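Home Reviews Interviews Buyer Help Contact
Filed under: Kitchen & Back of House / Automation

What the rental arm can and can't do with your dishes 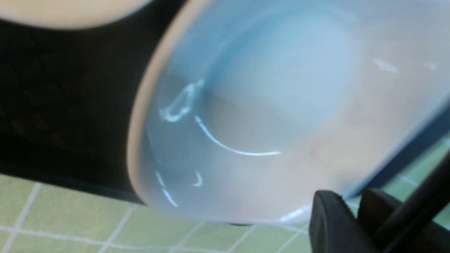 The sales sheet for the Farnau kit promises "hands-free handling of everyday kitchenware." I have read that phrase on enough sheets by now to want the list of kitchenware. So I asked the product lead at Prosum, the firm that rents the kit out, to give me one.

"Bowls, tubs, trays, most lids," she said. "Rigid stuff, basically. If it bends when you pinch it, we need to talk first."

And see-through plastic? She paused long enough for me to write down that she paused. "Clear and cloudy plastic is harder. The camera on the wrist gets glare, and it gets whatever is behind the bowl showing through. We've trained for it. I wouldn't say we've finished."

The sales sheet doesn't mention any of that. It says the arm was tested on 397 items, and I asked how many of those were see-through. She said 61. That is a decent number if your kitchen is mostly steel and a thin one if you store everything in milky plastic, as most small places I know do.

Prosum charges $600 a month for the arm, the gripper and the software, with a $300 setup visit on top. The visit covers one work area. Move the arm to the other side of the room and you pay for another visit, a detail I found on the second page of the contract. "Lighting changes, floor changes, it all matters," she said. "We'd love for it not to matter."

I asked what happens when the gripper misses. "It backs off and tries again, up to three times. Then it stops and sends a message to your phone." So somebody has to be near the phone. "Somebody has to be in the building, yes."

That goes a long way toward answering the hands-free question, at least for me. She didn't agree. Her view is that a worker who gets called over now and then still has most of the shift back. I asked for the figures behind "most" and was told they would come with the next software release, planned for January.

She was better on the hardware. The fingers come off without tools, the pads can be swapped by the customer, and a spare set is in the price. Han, a rival kit I looked at last spring, bills for pads separately and takes its time shipping them. Skinda includes them but wants a year up front. Prosum will let you go after three months — a fair term, and the one I'd hold them to.

My last question was whether she would rent one for her own kitchen at home.

"At that price? No," she said. "I've got four bowls."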